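Tips for a two-arm table in a shared workshop

Butt two tables together and clamp them underneath before you bolt anything down. Check the seam with a straightedge. A small step there will catch a gripper tip.

Leave enough slack in the cables for the full reach of each arm, then tie them at the base. Kojo Ankrah uses hook-and-loop straps, five to an arm, and replaces them every July.

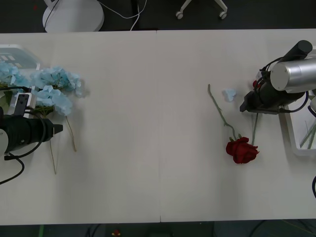 Artificial flowers are good practice parts. The stems bend, so close the jaws slowly and grip low, near the thick end. Keep a shallow tray within reach of one arm for the stems.

Run the first pass at low speed with a hand on the stop button. Wipe the jaws with a dry cloth after each session.

Posted 2022-12-26 by Yaw Eshun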